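Soup night is back at Brider, and the parsnips are in

January 8, 2018

I got a text from Chae-won Kwon right after New Year's that just said "soup is ON," so here I am passing it along. The winter soup nights at Brider, the little cafe on the corner of Forano Street, have started up again and will run through the end of March. If you came last winter you already know to bring your own jar for leftovers (and a sweater, that front window is drafty!).

Chae-won is cooking again with Seon-mi Moon, and this year they're leaning hard on roots. I stopped in while they were testing and ate two bowls of the parsnip and pear before I even took my coat off. It's sweet, but there's a good bit of white pepper and a splash of cider vinegar at the end, and the whole thing gets topped with rye crumbs fried in butter. I've tried it at home twice now and mine comes out gluey. Seon-mi says I'm blending it too long - she pulses it just until the lumps are gone and then leaves it alone. 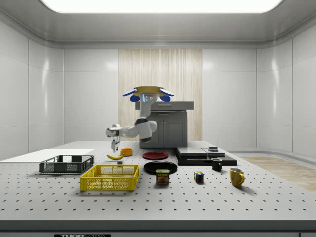
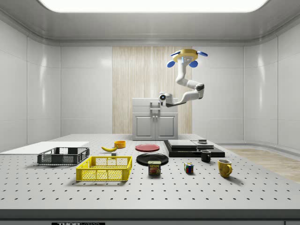
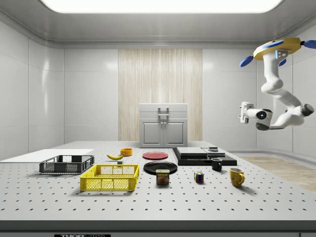

The other regular on the menu is a celery root and white bean soup with a lot of lemon, and there will be a spicy radish and beef broth every other week for people who think pureed soup is baby food (hi, Nam-gil). Nam-gil Kang is baking the bread, same as last time, and he's added a dark seeded loaf that I'd happily eat for dinner with nothing but butter on it.

Last winter they ladled out 1,921 bowls, which sounds made up until you remember the line in the snow. Chae-won would love to get over 2,000 this time. Most of the roots come from Torquil Dunbar's place out on Trerno Road, where he's still digging parsnips whenever the ground lets him. He told me the cold has made them sweeter than anything he pulled in the fall, and I believe him. He also has rutabagas if you ask nicely, though he does try to talk everybody into taking five at once.

Doors open at 5:30 and the pots are usually scraped clean by 8. You can pay by the bowl or buy a punch card at the counter - they sold 117 of those the first evening, so don't wait too long. Kids under six eat free. The parsnip and pear is on for the first two weeks, then it takes turns with a carrot and ginger one that I haven't tasted yet but plan to, probably more than once.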